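**1/** OK, the paper-and-foil thread I keep promising! We moved our little sorting practice over to Brarkville last month and I have learned SO much about trash. Sit down with a snack.

**2/** First thing: crumple matters. I used to hand people nice flat sheets and they'd fly through them. Then you give somebody real packing paper that's been balled up, stuffed in a box and sat on, and it's a whole different day. It rolls! It springs back open!

**3/** Foil trays are my favorite, and I know that's a weird sentence. Every single one bends its own way. The Groritz lunch place sells me their dented ones, 50 for next to nothing, and I've already been back for more.

**4/** The rules where we are (check yours, please, they change from town to town):
- brown paper, clean: recycling
- brown paper with grease: compost
- foil, rinsed: metals
- foil with cheese baked on: soak it, then metals

**5/** That last one starts arguments. My soak is hot water, a squirt of dish soap, 40 minutes, go do something else. Scrubbing right away is miserable and you end up poking a hole in the tray anyway.

**6/** Table talk. Get a big white one if you can. I worked on a dark wood top for ages and brown paper just vanished on it – on white you spot every last scrap. Rounded corners are nice too, my hips thank me.

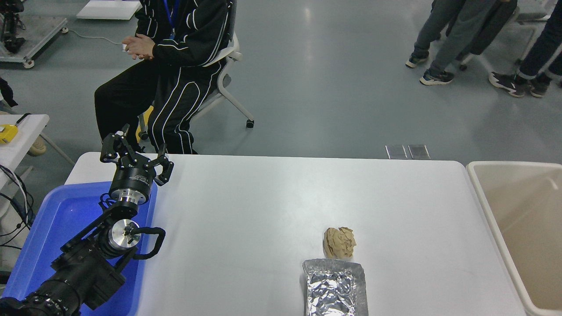
*Crumpled paper, foil tray, big beige bin by the end of the table. My kind of afternoon.*

**7/** And put the bin right by the END of the table, not under it. Mine lived underneath for the longest time and I bumped my head on the way up more than I'd like to admit. A wide rim is great, way easier to aim for.

**8/** Blue trays! I love a blue tray for anything you haven't decided on yet. Paper, foil, mystery lid, whatever, it gets to wait there until you've looked it up.

**9/** Somebody asked if you should flatten the paper first. Truraleck says yes on their flyer, Hughes says don't bother. I flatten when the bin's getting full and leave it balled when it isn't. Very scientific.

**10/** Big number time: we passed 4,000 sorted pieces in August!! I had a tally sheet and everything. Paper was way out in front, foil second, and bottle caps were a mess because I kept changing my mind about where they went.

**11/** Next up is egg cartons, the pulp kind and the foam kind. If you've got a stack at home, save them for me – I'll take 40, I'll take more, bring them all.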